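The Long Way to a First Customer: An Afternoon with Thaís Pacheco of Vedlow

Thaís Pacheco started her company with a borrowed desk, a phone with a cracked screen and a list of 97 names she had copied by hand out of trade directories at the public library.
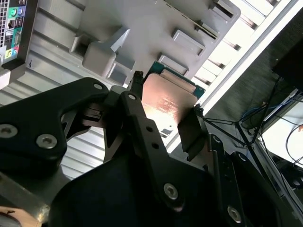 She still has the list. It lives in a kitchen drawer, folded in four, along with takeout menus and the spare key to her sister's apartment, and she got up in the middle of our talk to go and find it. It took a while. "I know I should frame it," she called from the other room, "but then I'd have to look at my handwriting every day."

Vedlow, if you haven't come across it, makes software that helps small repair shops keep track of their parts. You tell it what came in, what went out and which job it went to, and it tells you what you're about to run out of. That sounds simple, and Thaís will be the first to say so. The people who use it fix vacuum cleaners, sewing machines, office computers, hospital beds, and in one case accordions. They tend to be busy, a little stubborn, and very loyal once they like something. She talks about them the way some people talk about their cousins.

She grew up around that kind of work. Her father ran a repair counter at the back of a hardware store, and as a girl she did her homework on an upturned crate while he took telephones and radios apart. What she remembers best is the searching. "He would know he had the part. He'd bought it, he'd paid for it, he could tell you what the weather was like when he bought it. And then he would spend an hour going through coffee cans looking for it, and in the end he'd order another one. We must have had four of everything."

She didn't go straight from the crate to the start-up, of course. There was a business degree, finished at night, and then a long stretch at Dratby, a wholesaler of spare parts, where she began by answering phones and ended up running the returns department. I asked whether she had liked it there, and she laughed and took her time pouring us both more coffee before answering.

"I liked the people who called," she said. "They'd be furious about a belt or a hinge, and ten minutes later they'd be telling me about their knee surgery. I had one man who called every week, and I'm fairly sure he only needed a part about half the time. But you learn a business that way. Every return has a little story attached. Somebody ordered two because they'd lost the first one. Somebody ordered the wrong one since the note on the shelf was wrong. I kept hearing my father's coffee cans, over and over."

She took the idea to her managers. She had drawn up a plan for a small tool that Dratby could give away to its customers, and they listened politely and said it was outside what the company did. She doesn't hold it against them. "They were right, you know. It would've sold them fewer parts!"

So she left one January, with savings that she thought would last until the fall and that in fact ran out by early summer. The borrowed desk was in the office of a friend who did bookkeeping, and it came with the understanding that Thaís would keep her voice down during tax season. She didn't manage it very well. She was making calls all day long, working down the list, and she has the kind of voice that gets warmer and louder the more interested she is.

How did the calls go?

"Terribly, at first. I was so proud of the idea that I'd explain the whole thing before I'd even asked them how they were. People would say, that's nice, dear, and hang up. I got through a good part of the list like that, and I'd cross off the names with this big dark line, very dramatic. Then one afternoon I was tired, and I called a lady with a sewing machine shop, and I just forgot to sell. I asked her what she'd been working on that morning. We were on the phone until she had to close up. At the end of it she said, so what is it you do, honey?"

That lady became Vedlow's first customer. There was no real product to give her, only a spreadsheet that Thaís had built herself and a promise to drive over whenever it broke. It broke often. She drove over so many times that she learned to wind bobbins, and she was given a chair of her own by the window. She stopped crossing names off the list after that and went back to the beginning, to all the ones with the big dark lines through them, and asked each of them what they'd been working on.

I said that seemed brave, calling back people who had already turned her down, and she waved it away. "Most of them didn't remember me. It's a great comfort when you're starting out, how little anyone remembers you."

The spreadsheet turned into proper software with the help of her first partner, a programmer she'd met through a night class, who worked for a share of the company and a steady supply of her mother's cheese bread. Between them they signed up eight shops before the money was gone. Eight shops paying a small monthly fee doesn't cover rent, and she's quite open about what came next. She moved back in with her parents. She took weekend shifts at a garden center. She sold her car, which was awkward, given how many of her customers expected her to drive over.

"I took the bus," she said. "I had one customer who was 2 buses and a good walk away, and he used to meet me at the stop when it rained. I don't want to make it sound romantic, because I was worried sick. I had a stomachache for months. My father kept asking if I'd thought about going back to Dratby, and he meant it kindly, and every time he said it I wanted to crawl under the table. But there was also the man at the bus stop with his umbrella. It was both."

The change came through Parisi, a family-run chain of appliance repair stores that had heard about her from one of those eight shops. They wanted to try Vedlow in a single branch. Thaís remembers the meeting in great detail – the conference room that was too cold, the plate of almond cookies, the grandson who asked all the hard questions while his grandmother appeared to be doing the crossword. At the end the grandmother put down her pencil and asked what would happen if Vedlow went out of business.

"And I hadn't prepared for that one at all. So I told her the truth, that she would get a file with everything in it, all her parts and all her records, and that she could open it on any computer without us. I'd been a little embarrassed about that feature. It was there because our first customer didn't trust the internet. Well, that was what she wanted to hear. She said, then we can try it, and she went back to her crossword."

Parisi started with the one branch and then put it in all of them, and with that contract Thaís could hire, pay herself a little and, eventually, buy another car. Today 483 shops use Vedlow. She knows the number because it's written on a whiteboard in the office and whoever signs up a new customer gets to change it, and she admits that she's sometimes gone in early to see whether it has moved.

There have been offers along the way. A larger company, Wurkano, which sells scheduling software to tradespeople, asked twice whether she would sell. The first time she said no within the hour. The second time she thought about it for weeks, long walks and all, and made one of those lists with a line down the middle. I wondered what had been on it.

"On the one side, money, sleep, a proper vacation. On the other side I'd written down the names of customers. That was the whole other side, just names. My sister looked at it and said, that isn't a reason, that's a Christmas card list." She laughed at that for some time. "But I turned them down. Maybe they'll ask again, and maybe I'll be more tired by then. I try not to be too grand about it."

She is wary of giving advice, and it took a second pot of coffee to get any. Keep your costs low for longer than feels dignified, she said. Write down what customers say in their own words, since you'll remember it wrong by the evening. Pay your bookkeeper first. And make the calls yourself for as long as you can stand it. She still does it, every morning between nine and ten, with the office door shut. Some are new shops and some are old customers she hasn't heard from in a while.

The company is working on a version that runs on a phone, which people have been requesting for years and which she put off, partly because she's fond of big screens and partly because her programmers kept telling her it would be a lot of work. It will be ready when it's ready, she says. The sewing machine lady is testing it, and has a good many complaints.

And her father? He's retired now, or says he is, though the garage is full again. Thaís set him up with Vedlow a couple of years ago, entered the first batch of parts for him and showed him how to do the rest.

"He told me it was wonderful," she said, walking me out to the porch. "He told all his friends. Then I visited him last month and asked for a fuse, and he went straight to the coffee cans."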